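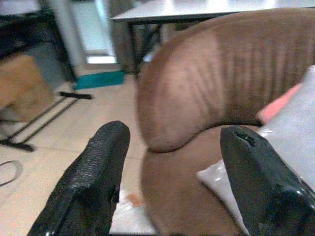 Our members' visit to the Rivance workshop in August had been on the wish list for a long time, and I am so glad we finally got there, even if the parking took us three tries and we all walked in a little late and apologizing. Keyvan Kiani met us at the door and took us straight through to the room where they teach their arm to handle the soft, floppy things that fill up a real house. No steel blocks on a bench here! The gripper, with its two black fingers spread wide, was facing a big brown curve of something suede-like with pleats in it, and a pale piece of fabric was squeezed in along the side with a strip of salmon pink showing at the top. I could have found the same sort of muddle in my own den, and I said so, and Keyvan laughed and told us he hears that from almost every group.

There were 17 of us on the visit, which is more than the room likes to hold, so we split into two parties. The first stayed with Keyvan while the second went down the hall for coffee and a talk on how the software side works (I was in the first party and have to rely on my neighbor's notes for the talk, but she takes good ones). Then we swapped.

What Keyvan wanted us to understand is how much trouble cloth gives a robot. A mug keeps its shape when you touch it. A blanket or a cushion cover changes the moment a finger lands on it, and whatever plan the computer had made a second earlier may no longer be any use. Their way of dealing with this, which they call Drukton, is to have a person guide the arm through a task by hand many times over while the machine records every move along with the view from the little camera at its wrist. They like to have over 1000 of these recordings before they let the arm try a task alone. I asked whether the people doing the guiding get bored, and the answer was yes, very, and that they take turns and play a lot of music.

We watched six tries at one job, picking up a folded cloth by its corner and carrying it to a basket. Four went nicely. On one the arm pinched at the air a good inch from where it should have been, closed up quite confidently, and carried nothing at all to the basket, and we gave it a round of applause anyway. The other try was stopped by Keyvan, who didn't care for the angle it was coming in at. He was very open about all of this, and I appreciated that, having sat through more than one demonstration where everything had plainly been rehearsed to death.

After the swap a few of us were allowed to guide the arm ourselves. It is lighter to move than I expected, but your sense of where the fingers are goes completely wrong, especially when you look at the screen and see those two fingertips looming up as large as the furniture. I was told to go slowly and I did, and I still knocked the cloth off the table. Our youngest member, who is 19 and plays a great many video games, got it on her first go and was insufferable on the drive home.

The question period ran long. Several people wanted to know when they could have one to do the laundry, and Keyvan would not be drawn on a year. He did say that the next stretch of work, with the Wijaya group, will be about things that lie on top of each other, so that the arm learns which piece to lift first.

Our thanks to everyone at Rivance for the coffee and the patience. A second visit is being arranged for those who missed out, and we hope to see the Fetton lab as well if they can fit us in. Please leave your name on the sheet by the library desk, and do mention if you'd like a ride or can offer one.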